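Week 6 – Surface wear in sheet-metal bins

Last Tuesday we looked at new metal. Now we take a used bin and read its marks. Begin with the inner back wall, then go to the floor.

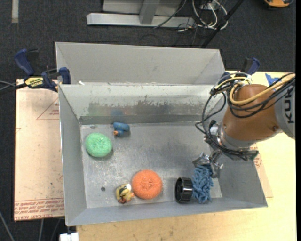
Photo: Bhavana Annamalai

The dark band on the back wall is where the finish has been rubbed away. The floor is different – scratches, pale speckles and darker brushed patches. Draw both in grey pencil, without the mesh scrubbers and toys.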